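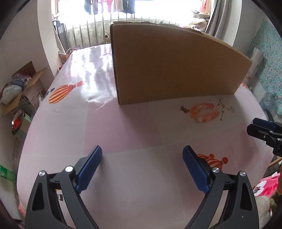 ROBOTS AND MACHINES

Which gripper has the best grip?

Try this. Pinch a pencil between your finger and thumb. Easy! Now pinch it while wearing big woolly mittens. Not so easy, is it? That's a bit what my job is like. I help try out grippers, the parts of a robot that do the grabbing.

A gripper doesn't need five fingers. The one spread open over the balloon tablecloth has just two, with a ribbed blue pad on the end of each. Ribs work like the tread on your trainers — they help stop things sliding about. Look for the round silver pins too. Those are pivots, and the black bars turn around them a bit like your knuckles.

We compared two sets of pads this September, the Wirberg and the Skotis. To keep it fair, each set got 100 tries with the same things in the same order. Wirberg dropped 8. Skotis dropped only 4, so hooray for Skotis! But Skotis was slower at letting go, and that matters if you're stacking cups.

My friend Fulgencio Cuesta likes giving grippers horrible jobs. A big cardboard box is one of his favourites, because the sides are flat and much too wide to pinch. What would you do? I'd go for the rim at the top — it's thin enough to fit between two fingers.

Want to test your own gripper? Kitchen tongs will do nicely. Pick up a sock, a grape and a coin, then wrap rubber bands round the tips and have another go. Write down your drops both times!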